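Home | Tickets | Knowledge Base | Releases | Sign in

Push planner drives the rod straight at the cluster centroid and stalls when blocks are touching

22 January 2024
Opened by Brayden Fortin, Sutherland tabletop cell
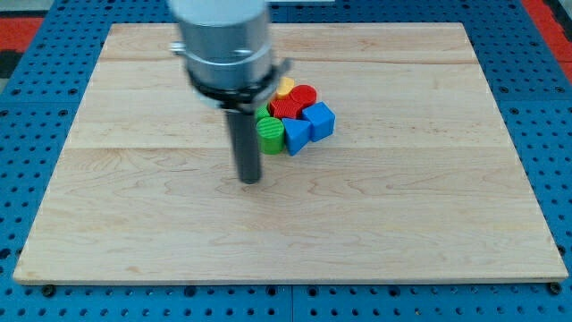 Rod just above the board, left of the seven blocks, with the red, green, blue and yellow pieces all bunched together.

Hi all, and sorry in advance for the length of this one. I've been poking at it on and off since December and I'd like to get it all down in one place before I forget what I've tried.

The short version is that when the blocks are spread out on the board, the push planner in Buron does a lovely job. You ask it to move the green cylinder over to the blue cube and off it goes. When the blocks are bunched up, it picks a push direction that goes through the middle of the bunch, the controller hits the lateral force limit, and we get this in the log:

[plan] target=green_cylinder mode=separate
[plan] contact candidates: 6
[plan] selected candidate 2, heading toward cluster centroid
[ctrl] lateral force limit reached, holding
[ctrl] abort: no progress

After that the arm lifts and sits there quite politely until somebody clears the fault.

What I expected: in separate mode the planner should choose a contact point that peels one block off the outside of the bunch, or at the very least nudges a corner so that some space opens up.

What I get: a push straight through the lot, every time the perception side reports the blocks as touching.

Setup, for whoever picks this up. Planner is Buron, perception is Feltesov, and the motion layer is the stock one with our usual limits. The tool is the single straight rod. I haven't changed the tool definition since the cell was commissioned, and I checked the tool length again on Friday to be sure.

Things I've tried

Raised the lateral force limit. I don't recommend it. The whole bunch slid along the board together and finished up just as tight as it started, only in a different place. I've put the limit back where it was.

Turned the approach speed down. Same candidate, same abort, it just took longer to get there.

Re-ran the camera calibration. It came back fine and the block positions on the overlay line up nicely on the board, so I'm fairly comfortable that this isn't a plain offset. I did wonder for a while, as the rod and the black collar get in the way of whatever is behind them. The little yellow block at the back is the worst for it, and the small green one behind the rod comes and goes too. I moved the arm to its park position and took a fresh detection, and all seven were found.

Fed the planner a saved detection from the parked position. This was the interesting one. With clean poses for every block it still chose candidate 2. So perception may be making things worse on some runs, but the planner makes the bad choice all by itself.

Turned on the verbose scoring (you need the debug build for this). Candidate 2 scores 97 and the next best scores 45. I went through the terms and nearly all of that gap comes from the "free travel" term, which is meant to reward pushes with open board ahead of them. As far as I can tell it only looks at the target block and ignores its neighbours. The board around the bunch is mostly clear, so the planner sees plenty of open space on the far side and decides it's a grand idea to head that way.

Update, same day, after lunch

I had a look through the scoring code – I'm no planner person, so please be gentle. There is a neighbour mask passed in, but it gets built before the touching blocks are merged into one group. After the merge, the mask still has the old block IDs in it, nothing matches, and every neighbour is treated as empty board. That would explain why spread-out blocks behave so well, as no merge happens there.

I moved the mask step to after the merge on my local copy and replayed the saved detection. It now picks a candidate on the outer side of the green cylinder, pushing toward the front of the board and away from the triangle. I've only replayed this in the simulator so far and haven't run it on the arm. I'd like somebody who knows the code to look at it first, particularly the hexagonal piece, which Feltesov sometimes labels as a second cylinder. I don't know whether the wrong shape would upset the mask.

Workaround for now: set separate mode to manual and choose the contact point yourself in the viewer. It's a bit fiddly, but it does get the night shift going again.

Questions for the planner team

Is the order of the mask and the merge deliberate? There's a comment in the file about the Dunmont cell needing it that way, and I'd hate to fix ours and break theirs.

Could the abort message include the neighbour list? It would have saved me a good few evenings.

The saved detection, both logs and my small patch are attached. Happy to jump on a call, or to rerun anything you like on our side. Thanks so much for your patience with me, and for the viewer, which has been a real pleasure to use through all of this.

Status: open, waiting on planner team
Priority: normal
Component: Buron / push scoring

Recent tickets
Feltesov: hexagonal prism labelled as cylinder under bright lighting
Viewer forgets colour theme after restart
Dunmont cell: park position not reached after fault clear
Buron: separate mode ignores board edge margin
Replay tool won't open detections saved with older builds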